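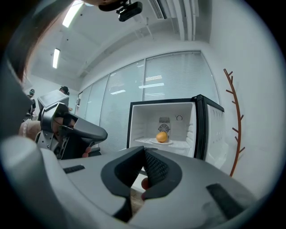

Hekeck grippers – fridge day, 7/11/21

Both hand-held grippers out at the shared workshop in Heltley. Mini fridge door open, one fruit on the white plate, middle shelf. Mesh pads in the jaws, diamond pattern, black rims.

Quick intro as I'm typing this between jobs. Hekeck is a pair of grippers you hold yourself, one per hand, built on and off since January. Version 3 of the jaw now. V shape, 13 mm pads, glued not screwed (screws kept catching on stuff). Housing is the pale grey print, still want to sand the curve a bit more.

To do:
Second set of pads – Sibusiso Pretorius has the offcuts
Recut the slot on top, its too tight
10 more tries with the plate, then something heavier
Spare bracket from Cele, order no. 2139, still waiting

More pics when the new pads are on. Coments welcome, esp on glue.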